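The usual argument for a small navy keeping its older frigates is that a hull in the water is worth more than a hull on order. The claim is sound on paper and weak in practice, and the reason is maintenance.

A frigate is counted as one ship in every published table. Her availability is rarely printed beside her. A vessel in refit for 9 months out of 24 contributes to the count on every day of that period and to the defense of the coast on fewer than two days in three. The gap widens with age. Pumps, cable runs and reduction gears wear on different schedules, and the yard seldom finds them all in one visit.
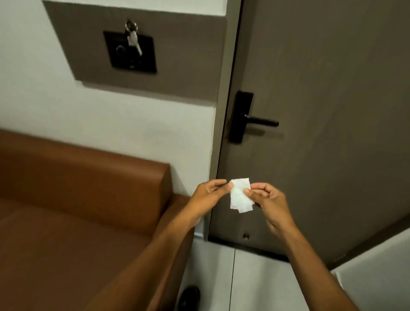
Unfolding a tissue in front of the door.

The Nomo class shows the problem well. The design displaces 3,157 tons at full load and was planned for a crew of 90. Later changes to the radar and the close-in guns added weight high in the ship, and ballast was fitted low down to offset it. Speed fell. Fuel use at patrol speed rose, and with it the number of days a tanker had to be kept nearby. None of this appears in a comparison of hulls and missiles.

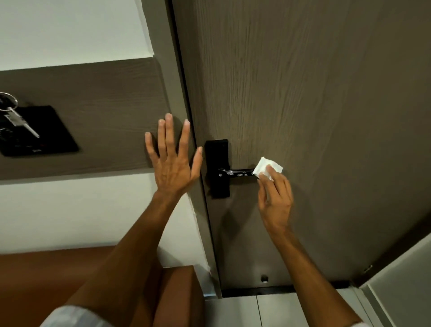
Wiping the lever handle.

Supporters of the Sollia refit plan answer that new engines would restore the lost range. They would restore part of it. The plan leaves the wiring and the fire main as built, and those two systems caused 58 of the defects logged on the lead ship in her last full year of service. A ship that can reach her station but can't be trusted to stay there has gained little from her engines.

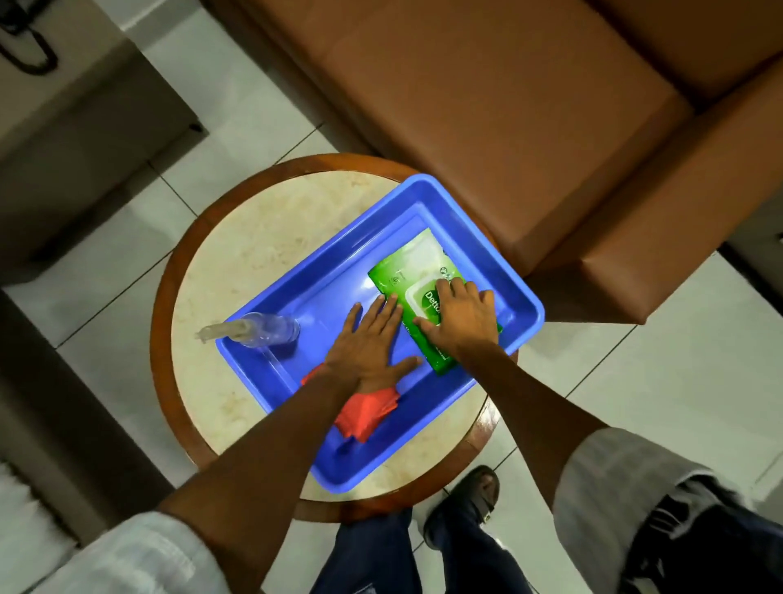
Dettol wipes in a blue tray on the side table.

My own view is that two of the older ships should be retired early and their crews moved to the Numura patrol vessels, which now sail short of engineers. The fleet list would shrink. Days at sea would probably rise within a year, and the navy should publish that number each April, next to the count of hulls.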